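Barometer drops before a gale: how far ahead should I expect to see it?
Weather Watching Help, Instruments and Readings
Posted by Yusri Lau, Saturday, June 3, 2023

I keep an aneroid barometer in the hall and a cheap digital logger in the back bedroom. Before the gale last December the logger fell 9 hPa over the afternoon and evening, but the wind at Drollodden did not pick up until well after midnight. The aneroid showed the same fall, a little late. The forecast had the centre of the low passing to the north of us.

Two things I would like to understand. Is the size of the fall or the speed of it the better warning? And is a lag of several hours between the pressure dropping and the wind arriving normal, or is my logger reading badly? It is set to station pressure, not corrected to sea level. The house is at 168 metres.

Fatemeh Farahani

The speed matters more. Wind follows the pressure gradient, meaning the difference in pressure across a distance. One barometer cannot measure that directly, but a rapid fall at a fixed point usually means a steep gradient is moving towards you. A slow fall of the same size over two days often brings nothing worse than rain.

For shipping, the usual terms for change over three hours are "falling slowly" up to 1.5 hPa, "falling" up to 3.5, "falling quickly" up to 6, and "falling very rapidly" beyond that. Write down the three-hour change at fixed times and compare it with those bands.

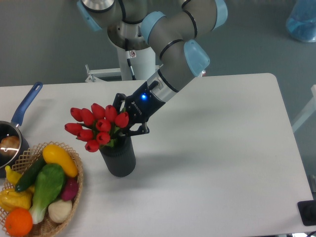
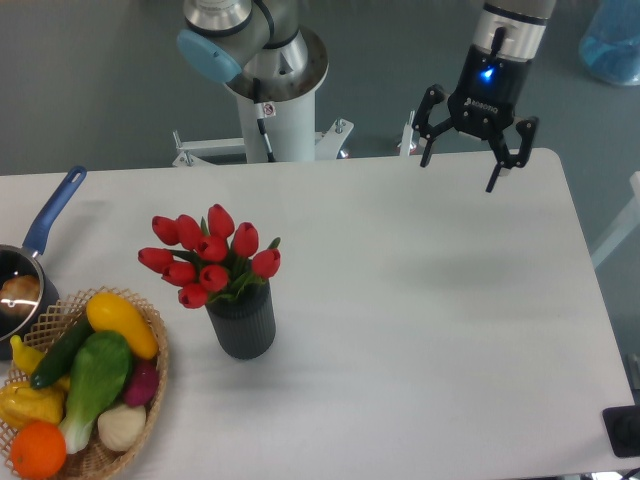 Robot arm and white table
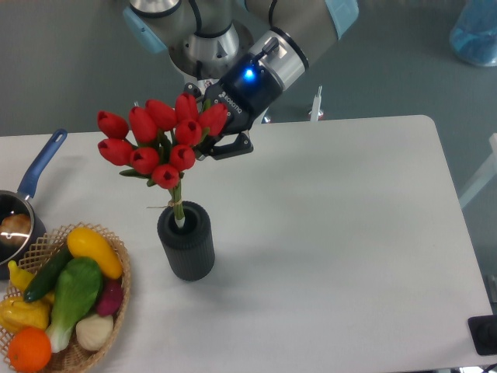
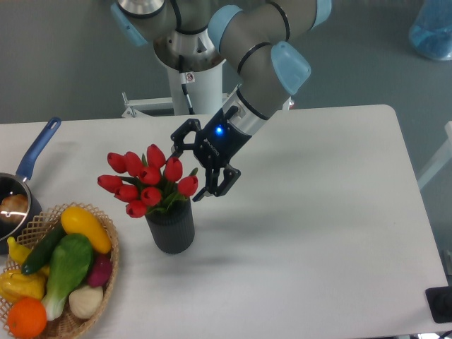

The lag is normal. The strongest winds in a deep low are often found on its southern side, behind the cold front, when the barometer has already begun to rise. If the centre went north of Drollodden, wind arriving well after the main fall is what I would expect. Check whether your logger shows a sharp upward kink shortly before the wind got up – that would be the front going through.

Station pressure is fine for this purpose. At 168 metres you will read roughly 20 hPa below the sea-level figure, but the offset is nearly constant over a few hours, so the change is hardly affected. You need the correction only if you want to compare your values with a chart.

The late response of the aneroid is probably friction in the linkage. Tap the glass lightly before reading it.

Chelsea Ashworth

Mine always drops before a storm, and sometimes drops when there isn't one. I go by the forecast and bring the bins in.

Amirhossein Vahidi

Agree with Fatemeh on the rate of change. One addition: check the logging interval. Mine came set to one reading every three hours, and the kink at the front was lost completely. Ten minutes is short enough. The memory on mine holds 3,000 readings, so at that interval it fills in just under three weeks and then overwrites the oldest.

Also keep it away from outside doors and extractor fans. In strong wind the pressure inside a house can jump about by a few tenths – enough to make the trace look ragged, though it won't hide a real fall.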